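6 Recording two-handed tidying demonstrations

6.1 Scope of this section

This section covers the collection of tidying demonstrations with the Cestard hand-held gripper pair, revision 5. It assumes that both grippers have been assembled and charged as set out in section 3, and that the mapping procedure in section 5 has been completed for the room in use. Demonstrations recorded without a map are rejected at upload.

The method is the one used for the Brudusholm set: an operator carries out an ordinary household task with a gripper in each hand, and the wrist view and the jaw opening are logged together. No arm is present during recording. The policy is trained later on the relative motion of the two grippers, so the quality of the result depends largely on how steadily the operator holds the tools and how clearly each grasp is made.

Throughout this section, "episode" means one continuous recording from the start tone to the stop tone. "Item" means any loose object that is to be placed in the container.

6.2 Preparing the work area

1. Choose a bed, table or other surface at a height between the operator's knee and waist. Soft surfaces are allowed and should make up a good share of the set.

2. Place an open container on the surface, on the operator's left. The container must be deep enough for an item to drop in without touching the jaws, and its rim must be a different colour from the surface.

3. Lay out the items in the space to the right of the container. Items may touch or overlap. Do not arrange them in rows.

4. Leave the rest of the room as it is. Wall posters, clothing, baskets and furniture give the tracker fixed features to follow, and a bare room tracks worse than a full one.

5. Turn on the room lighting and leave it on for the whole session. Daylight from a window is acceptable, provided that the operator does not face it directly.

Note: patterned covers are permitted. In the July trial, tracking loss on patterned cloth was no higher than on plain cloth. Smooth the cover before mapping and do not shift it between mapping and recording. If it slides by more than a hand's width, repeat section 5.

Caution: remove glass, blades, medicines and anything bearing a name or address. The wrist view is wide and picks up a good deal more than the operator is looking at.

6.3 Selecting items

The item list for each session is issued by the session planner. Where the planner gives a class only ("soft, small"), the operator may choose.

Soft items should be included in every session. Elastic fabric is of particular value, as it changes shape between the pads and the jaw opening at contact is not the same from one grasp to the next. Glossy packets are harder to pick up and should be attempted from the short edge.

Do not use items heavier than 397 g. Above this the finger linkages bend enough to upset the jaw opening estimate, and the episode will be marked for review.

6.4 Recording an episode

1. Hold one gripper in each hand with the thumb clear of the trigger. Check that the indicator light on each device is green.

2. Bring the two grippers together in front of the chest and hold them still until the start tone sounds. The relative pose is fixed at this point.

3. Move the working gripper over the first item. Approach from above, or at a slant if the container is in the way.

4. Open the jaws fully before contact. A half-open approach is difficult to tell apart from a failed release in the log.

5. Close the trigger slowly until both pads bear on the item, then stop. Do not squeeze further. On soft goods the pads should hold a fold of the fabric with the rest of the item free around them.

6. Raise the item clear of the others and pause for one second before moving across. 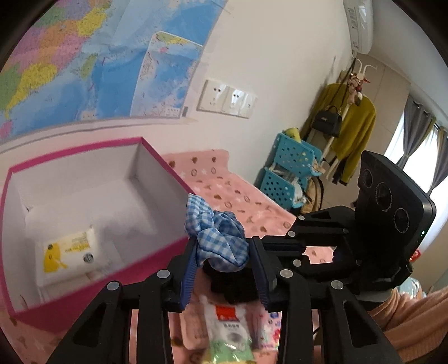

Figure 6-2. Fabric scrunchie held between the finger pads beside the open container; second gripper at right.

7. Carry the item over the rim and lower it until the pads are inside the container. Open the jaws fully. Do not throw or flick the item.

8. Withdraw straight up, then return for the next item.

9. When the last item has been placed, bring the grippers together again and wait for the stop tone.

Note: the pause in step 6 serves as the segment boundary. If it is left out, the segmenter joins the lift and the transfer into one motion and the grasp label is lost. Operators who find the pause unnatural may count it under their breath, but the microphone must then be switched off in the session settings.

Note: either hand may be the working hand. The idle gripper should stay within view of the working one where this is comfortable. It need not be motionless, though large gestures should be avoided. In the Brudusholm set, the policy trained on episodes with the idle gripper in view held the spacing between the arms better on playback than the one trained without it.

Caution: keep sleeves and loose cables away from the linkages. A sleeve caught at a pivot can open the jaws without the trigger being moved, and the fault does not show in the log.

6.5 Two-handed grasps

Some items cannot be lifted cleanly with one gripper. Use both when an item is flat against the surface, when it is longer than the container is wide, or when the planner marks it "pair".

1. Press the edge of the item lightly with the idle gripper, jaws closed.

2. Take the raised edge with the working gripper.

3. Release the idle gripper only after the working pads have closed.

4. Lift, pause and place as in 6.4.

Do not pass an item from one gripper to the other unless the planner calls for a handover. Handovers are held as a separate class and will unbalance the set if mixed in.

6.6 Failed grasps and retries

Failed grasps are kept. If an item slips, open the jaws fully, back away by a few centimetres and try again within the same episode. Up to 3 retries on one item are allowed. After that, leave it where it lies and go on to the next.

Do not correct an item with bare fingers during an episode. If a hand enters the work area, stop the recording and discard it.

If an item falls outside the surface, finish the remaining items and end the episode as usual. Enter code D in the session sheet.

6.7 Checks after recording

Open the session in Basinix and look through each episode at double speed. Confirm the following:

The trajectory plot has no jumps. A step of more than 20 mm between neighbouring samples means that tracking was lost and regained.

The jaw opening trace returns to its full value between items. A trace that settles below this points to a worn pad or a loose linkage; see section 9.

Each grasp marker falls within the pause. Markers may be moved by hand, but not by more than five samples.

The view is not blocked for more than two seconds at a stretch. Blocking by the item itself during a grasp is expected and does not count.

Episodes that pass are marked A. Those with a single fault that can be corrected are marked B and sent to the annotation queue. All others are marked C and kept locally for 30 days.

6.8 Reference result

The figures below are given so that a site can judge whether its own data are of usable quality. They come from the Brudusholm set, frozen on 8 October 2019, and were compiled by Lovisa Lunde.

Episodes submitted: 3,000
Episodes marked B: 397
Episodes marked C: 174

The remaining episodes were marked A. Tracking loss was the largest single cause among those marked C, followed by a missing stop gesture. Slips on glossy packets accounted for few of them — a slip followed by a clean retry is not a fault.

Two policies were trained, one on the A episodes alone and one on A and B together after correction. The second did slightly better on soft items and no better on boxes and packets. Sites with limited annotation time may therefore leave B episodes of rigid items until last.

The Ishida segmentation settings were used without change for both. A site that alters the pause threshold should report the new value with its upload, as results under different thresholds cannot be compared.

6.9 Storing the grippers

1. Switch off both devices and wait for the indicator lights to go out.

2. Wipe the finger pads with a dry cloth. Lint from fabric items collects in the ribs and reduces grip on plastic.

3. Check that all pivot caps are seated. Press any raised cap home with the thumb; do not use pliers.

4. Store each gripper with the jaws open. Pads left closed under load take a set and will need to be replaced before the next session.

Continue with section 7 for upload and transfer.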